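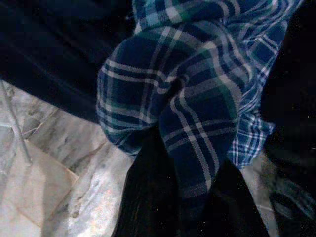
Does the length of a ceasefire text affect how long the ceasefire holds? In the agreements studied for this paper, length made little difference once the naming of local commanders was taken into account.

## 4. Results

### 4.1 Text length and duration

We coded 106 local ceasefire agreements, of which 80 had a known end date. The other agreements were either still in force when coding closed in July or had lapsed without any party saying so. Agreements in the second group are hard to treat fairly. Hofstetter assigned them the date of the first reported exchange of fire, while Van Rooij preferred to leave them out. We ran the models both ways and report the version without them.

Page count has a weak positive relation to duration in the simple model. It loses most of its strength when we add a variable for whether the text names the commanders bound by it. Longer texts tend to name more people, and the two effects are easily confused. The Kandetti accord is a case in point. It runs to 27 pages, most of them annexes on road access and the return of livestock, and it was broken in the same month it was signed. The Tindton protocol fits on a single sheet, lists seven commanders by name and district, and was still being observed when we closed the file.

### 4.2 Who signs

Agreements signed only by national delegations did worse than those with at least one local signature. The gap is largest where the front line ran through a town. In the Lubis valley, two delegations signed in the capital and the text took nine days to reach the checkpoints. Fighters on both sides told our interviewers that they first heard of it on the radio. A second agreement, negotiated at the bridge by the officers who held it, repeated nearly the same terms and lasted through the winter.

We can't rule out that local commanders sign only when they already intend to stop. Interview material helps a little. Several officers described signing under pressure from traders who wanted the road open, and two said they had expected the truce to fail.

### 4.3 Monitoring

Third-party monitors were present in fewer than half of the cases. Their presence is linked to longer duration, but they were usually sent to places where fighting had already dropped. Cerar is the main exception. Monitors arrived there during shelling and set up a daily radio call between the two sides. The call logs, which we were allowed to read but not copy, show that most complaints concerned movement of vehicles after dark. Few reached the joint board.

The coding sheet and the list of variables are given in Appendix B, in the version of October 2006.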